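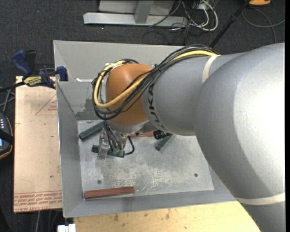
Photo: Etenesh Araya

From: Etenesh Araya
To: Ariler members list
Date: 17 November 2024
Subject: Re: Visit to the Zeleke workshop

Joka wrote:
> I couldn't make the visit in the end. Was it worth the trip?
> Did they show the big arm doing anything, or was it slides
> again like in September? Also, is there a second date?

Joka, yes, it was worth going. There was a short talk first and then we spent most of the time at the table with the KUKA. Slides were kept to 6.

The work on show was picking up small parts from a shallow metal tray. The parts are green bars and flat pieces, plus a reddish-brown block, and they lie on the plate at whatever angle they happen to land. The tray is clamped at the corner with an ordinary Irwin clamp, which pleased those of us who have the same one at home.

I asked why they use such a large arm for such small pieces. The answer was that it was the arm they had. The gripper is tiny by comparison, and the cables hang in a loop round the wrist. Someone asked about them catching. They said it does happen, and they keep the speed down when visitors are in.

They ran 72 picks while we were there and 70 came good. The two misses were both flat pieces lying close to the wall of the tray. They want to get through 1,000 picks before they change the gripper fingers, so that they have something to compare with.

The software is from Nallurine. I can't tell you much about it as the man who wrote their part was away - questions are being collected, so send me yours and I'll pass them on in one go.

There will be a second date but it isn't fixed. Wear flat shoes and mind the cables on the floor. Parking is behind the building and is free.

Etenesh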